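Projektbericht: Beidhändiges Auslegen und Falten gesteppter Oberbekleidung
Projektseminar Handhabungstechnik, Gruppe Loro
Bearbeitung: Catalina Durán, Bimla Prajapati, Patricio Echeverría
Betreuung: Cinzia Lombardi
Stand: 8. Oktober 2024

1 Aufgabenstellung

Ziel des Projekts war ein Datensatz handgeführter Greifbewegungen, aus dem eine Steuerung für zwei Arme das Auslegen und Falten von Kleidung lernen kann. Die Vorgängergruppe Maltby hatte ausschließlich Handtücher und T-Shirts behandelt. Gesteppte Jacken wurden dort ausgeklammert, da das Füllmaterial nach dem Loslassen zurückfedert und die Faltkante verschiebt. Der vorliegende Bericht beschränkt sich auf diese Kleidungsgruppe.

2 Aufbau und Durchführung

Die Bedienperson führt in jeder Hand einen Greifer mit zwei parallel bewegten Fingern. Am Greifer befestigte Weitwinkelkameras zeichnen das Sichtfeld auf. Aufgenommen wurde in Wohnräumen, als Arbeitsfläche dienten Betten und Tische. Eine einfarbige Unterlage war nicht vorgeschrieben, die Segmentierung sollte auch mit gemusterten Textilien zurechtkommen.

Jede Episode beginnt mit dem Kleidungsstück in ungeordneter Lage. Zulässig sind nur Griffe mit den Fingerspitzen, die freie Hand darf den Stoff nicht berühren. Eine Episode gilt als vollständig, wenn beide Ärmel vom Rumpfteil gelöst sind und der Saum parallel zur Bettkante liegt, oder wenn der anschließende Faltvorgang beendet ist. 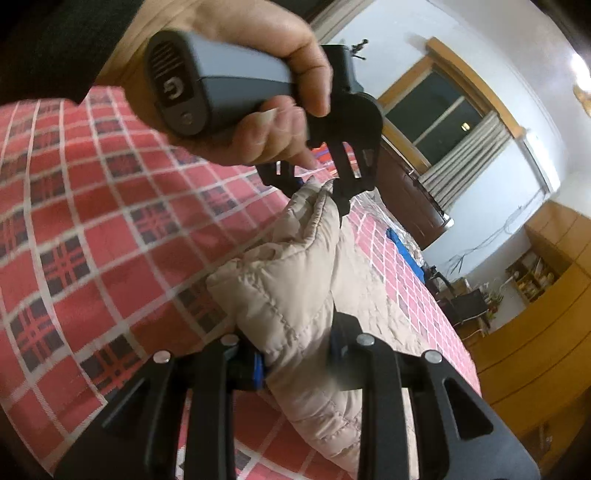 Als Hauptproblem der ersten Aufnahmereihe erwies sich die Griffbreite. Werden bei Steppstoff beide Lagen erfasst, wandert das Futter beim Anheben mit und die Jacke dreht sich um die Griffstelle. Wird nur die Oberlage erfasst, rutscht sie bei schnellem Zug aus den Fingern. Patricio Echeverría legte deshalb fest, dass an einer Naht zu greifen ist, sofern eine solche erreichbar ist. Die Regel wurde im April in die Aufnahmeanleitung übernommen. Frühere Episoden wurden nicht verworfen, sondern in den Metadaten mit dem Kürzel V0 versehen.

3 Datenaufbereitung

Aufgezeichnet wurden insgesamt 783 Episoden, davon 290 mit gesteppten Jacken. Die Synchronisation der beiden Greifer erfolgt über ein gemeinsames Zeitsignal. Bei sieben Episoden fehlte dieses Signal auf einer Seite, sie wurden aus dem Training herausgenommen. Bimla Prajapati schrieb für die Prüfung ein Skript, das Sprünge in der geschätzten Greiferlage markiert. Ursache solcher Sprünge waren meist Spiegelungen in Fensterscheiben oder eine vollständige Verdeckung der Kamera durch Stoff.

Die Zerlegung in Teilbewegungen (Annähern, Greifen, Anheben, Ziehen, Ablegen) wurde von Hand vorgenommen. Zwischen Ziehen und Ablegen wichen die Bearbeiter zunächst deutlich voneinander ab. Als Grenze gilt nun der erste Kontakt der gegriffenen Kante mit der Unterlage.

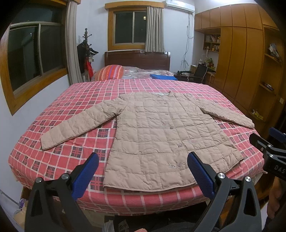

Für die Bewertung der Endlage werden Halsausschnitt, Ärmelenden und Saumecken als Stützpunkte annotiert. Bei kragenlosen Jacken wird der tiefste Punkt des vorderen Ausschnitts verwendet. Verschlüsse und Stickereien bleiben unberücksichtigt, weil sie zwischen den Kleidungsstücken zu stark variieren.

4 Zwischenergebnis

Das Modell wurde mit 200 Jackenepisoden trainiert, die übrigen verwertbaren dienen der Prüfung. Das Ausrichten des Rumpfteils wird aus den meisten Startlagen sinnvoll vorhergesagt. Unbefriedigend bleibt das Lösen eines unter dem Rumpf liegenden Ärmels. Das Modell greift in diesem Fall wiederholt an der Schulter, obwohl der Ärmel von dort nicht erreichbar ist. Episoden mit dieser Startlage sind im Datensatz unterrepräsentiert.

5 Offene Punkte

Nachzuholen sind Aufnahmen mit verdeckten Ärmeln sowie eine Wiederholung der Kalibrierung des linken Greifers. Die Übertragung auf den Zweiarmaufbau im Labor Skanico übernimmt Shalini Semwal. Die Aufnahmeanleitung und das Prüfskript liegen im Gruppenverzeichnis unter „Loro“.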